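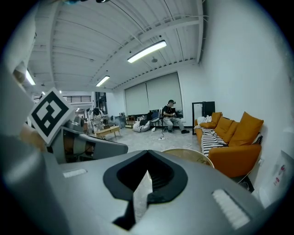 Lorena Rivadeneira objected that we had been asking the wrong question all along. A customer who says a sleeve is too long, she told us over the pressing table at Poritz, is telling you about the last jacket he owned, and if you shorten the new one on his say-so you will be lengthening it again by December. We had by then spent most of a season asking customers whether their sleeves were too long, so the remark was written down with some care and discussed on the train home with rather less.

Figure 2. Large, brightly lit room with white walls.

4.2 Stated and settled sleeve length

The trade has firm views on where a jacket sleeve should end, and the views are firm in several directions. The cutters at Poritz aim for the wrist bone and let the shirt cuff show a little. The alterations bench at Reisinger, across the river in Brotov, aims slightly lower, on the grounds that people reach for things. Both houses regard the other's habit as a regional misfortune. For this section we took no side, and recorded only the length the customer asked for at the first fitting (the stated length) and the length at which he or she stopped coming back (the settled length).

The sample is 62 jackets, all single-breasted, all wool, all cut for one wearer and none for hire. Dinner jackets were left out after a pilot in which almost every wearer agreed with whatever the cutter suggested, apparently from awe. We measured from the sleeve head seam to the cuff edge along the outside of the sleeve, with the jacket on the wearer and the arms hanging. Getting arms to hang is harder than it sounds. Told to stand naturally, most people adopt a posture they have never used before and will not use again, with the shoulders drawn back and the hands turned out like a penguin expecting good news. Yolanda Marín solved this by asking wearers to read a notice pinned to the far wall. The notice concerned fire doors and was very dull, and arms dropped satisfactorily.

Each wearer was measured twice at the first fitting. The first reading was taken as soon as the jacket was on and buttoned. The second came after 30 minutes of ordinary wear, which included sitting down, getting up, and using a telephone. Wearers were asked for their preferred length at both points, and the cutter marked each in chalk without commenting. The instruction not to comment was observed by every cutter in the study except Gervasio Ulloa, whose eyebrows we had not thought to cover in the protocol. His fittings are kept in the sample and marked in the data.

Of the 62 jackets, 29 settled at a length different from the one stated at the first reading. The direction was more regular than we had expected. Wearers who asked for a shorter sleeve at the start tended to drift back toward the cutter's original chalk mark, often landing on it exactly, and then to thank the cutter for finally getting it right. Wearers who asked for a longer sleeve mostly kept it. The second reading, taken after the jacket had been sat in, was the better guide to the settled length in both groups. It was also the reading that customers disliked giving, having already announced an opinion.

Part of the drift belongs to the cloth and the canvas. A new jacket sits high at the shoulder, and as the chest canvas softens the whole sleeve comes down a little with it. We can't separate this neatly from changes of mind. Leandro Farías suggested fitting a second group in jackets that had already been worn in by somebody of the same build, and we would like to hear from anyone who has found a way of recruiting for that. A dress form was tried in its place. It showed the softening well enough and had no preferences about its cuffs, so the comparison went only so far.

A larger part seems to come from the shirt. Several wearers arrived at the first fitting in a shirt they would never wear with the finished jacket, and judged the sleeve against its cuff. One wore a sweater and was quite firm about it. Poritz's appointment cards do ask customers to bring a suitable shirt, in italics, near the bottom, beneath the parking advice. When we went through the fitting notes, the mention of an unsuitable shirt turned up far more often among the jackets that drifted than among those that stayed put. The notes were written for the workroom and never meant for us, and "shirt hopeless" is a difficult category to code, but the pattern survived our attempts to be strict with it.

We also looked at whether the booking system made any difference. Both houses log alterations in Trutora, which allows a sleeve to be recorded as shortened, lengthened, or "other." The category "other" had been used with great freedom. At Reisinger it covered moved buttons, a replaced lining, and one entry reading simply "his wife." Santino Lucero went back through the paper tickets and reassigned what he could. Where ticket and system disagreed we followed the ticket, as it had been pinned to the garment, and the garment had generally been in the room.

Two limits should be stated. The sleeves in question all had working room in the hem, so a change of mind cost the customer a short wait and the house a little thread. On a jacket with cut buttonholes at the cuff, lengthening is a much less cheerful conversation, and we would expect stated and settled lengths to sit closer together, if only through fear. The other limit is that a customer who stops coming back may be content, or may have gone to a different tailor. We telephoned those we could reach. Most were content. One had gone to Reisinger, where the sleeve was let down slightly, on the grounds that people reach for things.

For the bench, the practical suggestion is small. Chalk the first answer, baste to it if the customer insists, and ask again once the jacket has been sat in. Rivadeneira, shown these results, said she had been doing so for years and asked whether we had finished with the tape measure, which was hers. Trouser length is taken up in the next section, where the disagreements are less polite.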